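FOR IMMEDIATE RELEASE — JANUARY

Bulside Repair Days Come Back for a Second Year, With More Tables and a Longer Saturday-Style Schedule All Week

BULSIDE — Broken toaster? Lamp that flickers? A radio that's been in the garage since the last move? Bring it in. The Bulside Repair Days return this January at the old Merketti dry goods building, doors open 9 a.m., free to anyone who walks in with something that doesn't work.

Last year's event ran out of room by lunchtime on the first morning. This year there are 2 floors instead of one, a separate line for small electronics, and a parts counter run by Prins Hardware. Same rules as before. You bring it, you sit with the person fixing it, you take it home.

Last year's numbers, for those who asked: 1069 items checked in at the front desk. Clothing was the biggest group, then lamps, then kitchen appliances. Zippers alone kept the sewing tables busy most of the time. Organizers have added sewing machines and would still like to borrow more, see contact information at the end.

Why Bulside, why now

Bulside's last full-service repair shop closed its doors three winters ago. Since then the closest place to get a vacuum cleaner looked at is Nurkel, on the far side of the river, and that shop doesn't take small appliances at all. People either drive, wait, or throw it out. A lot of them throw it out.

The Repair Days started as one table at the spring street fair. A soldering iron, a box of fuses and a hand-lettered sign. The line went past the bakery. By the end of that afternoon there was already a list of names of people wanting to know when the next one would be, and the list is more or less how the event got its first mailing.

"We kept hearing the same thing at the table — I'd fix it if I knew how to open it," the Bulside Repair Days organizing group said in a joint statement. "So a big part of the week is just opening things up. People get less nervous about a screwdriver once they've seen the inside of their own coffee maker."

What can be brought in

Small kitchen appliances, as long as they're clean. Please empty the crumbs out of toasters, it saves everyone a good ten minutes.

Lamps, fans, radios, clocks, speakers. Bring the power cord. Bring the remote too, if there is one.

Clothing, bags, backpacks and curtains. Washed, please. Matching thread and buttons welcome but there is a good supply on hand.

Bicycles, for brakes, flats, chains and shifting. No frame welding.

Chairs and small furniture that one person can carry up a flight of stairs. The elevator is for visitors who need it and can't be tied up with furniture.

Toys. Battery toys, wind-up toys, stuffed animals with a seam gone. The toy table was a favorite last year and it gets its own corner on the second floor this time.

Not accepted: microwaves, gas appliances, anything with a cracked or swollen battery, air conditioners, and anything that has been under water. The front desk will have a printed list of where in the county these can be taken.

The electronics line

New this year, and the change people asked for most. Small electronics get their own check-in on the second floor so a ten-minute solder job doesn't end up behind a dining chair. Loose connectors, worn switches, broken battery contacts, dead headphone jacks, circuit boards that need a closer look. The tables have magnifiers, multimeters and decent lighting. Anyone who wants to learn basic soldering can sit in on a short session held twice a day, at 10 a.m. and 2 p.m., on practice kits supplied by Prins Hardware. Children are welcome at the sessions with an adult, safety glasses are provided and have to stay on. 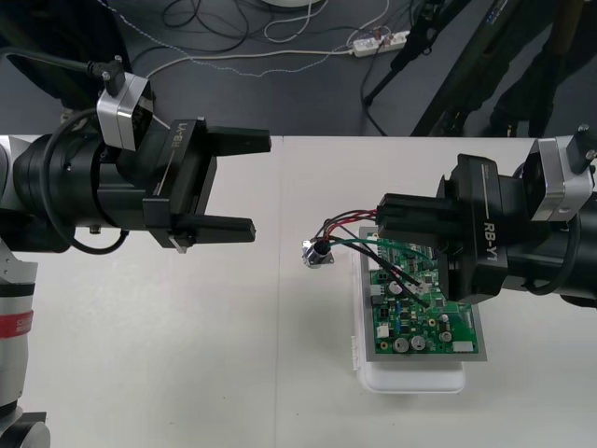

Parts and costs

Repairs are free. Parts are not always. Prins Hardware is running the counter on the ground floor and selling plugs, cords, switches, fuses, bulbs, inner tubes and brake cables at the same prices as in the store. If a part has to be ordered, visitors get a slip with the part name on it and can come back to any later Repair Day with the part in hand. No need to stand in the main line again, just show the slip.

There is a donation jar at each entrance. Last year's donations paid for the extra lighting and the first 100 practice kits. Anything left over this year goes toward a small tool library, which the organizing group hopes to open in Bulside before summer. Members of the public would be able to check out a drill or a clamp set for a week the way they check out a book. Details on that are still being worked out and will be announed separately.

Hours and how it works

Doors open at 9 a.m. and check-in ends at 4 p.m. each day of the event. Tables wrap up at 5.

Each visitor can check in 2 items at a time. Once those are done, or once they've been called hopeless, go ahead and get back in line with more. Early mornings are the busiest. After lunch is usually the best time for bicycles.

At the front desk, visitors fill out a short card with the item, what's wrong with it and how long it's been that way. Then a number, then a seat. Coffee and sandwiches from the Merketti building's ground floor kitchen, cash only. Waiting area has a reading corner and a box of building blocks.

Nothing gets left overnight. If a repair isn't finished by closing, the item goes home with its owner and comes back another day.

Not everything can be fixed, and the people at the tables will say so. Items that can't be saved can be dropped in the sorting bins by the loading door, where metal, cords and working parts are pulled out before the rest goes to the county recycling center.

Getting there

The Merketti building is on the main square in Bulside, across from the post office. Street parking is free for two hours. The lot behind the building is reserved for drop-off of furniture and bicycles and for visitors with an accessible parking permit. The Nurkel bus stops at the square, last bus back leaves at 5:40 p.m. Bikes can be walked straight in by the side door.

The entrance is step-free. Elevator to the second floor is just past the parts counter on the left. Large-print check-in cards are available, and help filling them out in Spanish is on offer at the desk all day.

Helping out

No experience needed for most jobs. Front desk, coat check, runners who bring items up and down the stairs, sorting at the bins. Shifts are three hours and come with lunch. People with repair skills are asked to mention what they're comfortable with and, just as useful, what they'd rather not touch. Sewing, bike and electronics are the tables with the most open spots.

A short orientation for everyone helping will be held at the Merketti building the evening before opening, 6:30 p.m., with a walk through both floors and a look at the new check-in cards.

Tools on loan should be labelled with a name and phone number. Masking tape is fine.

For press

Reporters and photographers are welcome during open hours. Please check in at the front desk for a badge and ask visitors before taking close-up pictures of them or their belongings. The quietest hour for interviews is between 1 and 2 p.m. Members of the organizing group can be available outside of open hours by arrangment.

About the Bulside Repair Days

The Bulside Repair Days is a free community repair event held at the Merketti building in Bulside. It is put on by a group of local residents with support from Prins Hardware and is open to everyone, in Bulside, in Nurkel or from further out. No sign-up, no membership.

Contact: Bulside Repair Days press desk, Merketti building, Main Square, Bulside. Messages can also be left at the Prins Hardware service counter during store hours.

###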